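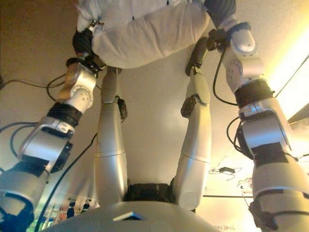
# skeddale-linen

Last updated: Jun 1, 2018

Handling recordings from the linen room at Skeddale, a residential care home where we've been trying out a humanoid on the heavy, dull end of laundry work: pillows, padded covers, folded bedding. We're really excited to be putting this out!

## What's in it

- 1,426 episodes, each one a single soft item being gripped, lifted or moved
- head camera video, joint positions for both arms, gripper state
- a short text note per episode, typed by whoever was on shift

Episodes run about 40 seconds. The first 100 were recorded before we changed the grip settings, so they sit in their own folder (`early/`). Please don't mix them in without reading `early/NOTES.txt`.

## The people side

Yabsira Assefa and Teófilo Yupanqui have worked the linen room for years, and they wrote the task list. Their first request was anything that means bending and reaching with a bulky item in both arms. Folding fitted sheets came much lower (Teófilo is faster than any of us will ever make a robot, and he knows it).

Jobs have changed more than we expected. Yabsira now spends part of each morning planning the robot's work and labeling grasps, and she's great at spotting a bad hold before the fabric slips. Both of them had training hours and a pay step written in before recording began. No shifts were cut. There's an open question about who covers the robot when Yabsira is on leave, and we'd love to hear how other sites handle it.

## Known gaps

- Pale fabric on pale surfaces is hard for our segmentation
- No wet items
- 50 episodes have no shift note

## Contact

Jamila Debnath (data) or Kidus Gashaw (site work), Atska. Corrections to the notes are very welcome, send them over!

This site uses cookies to remember your settings. Accept | Manage preferences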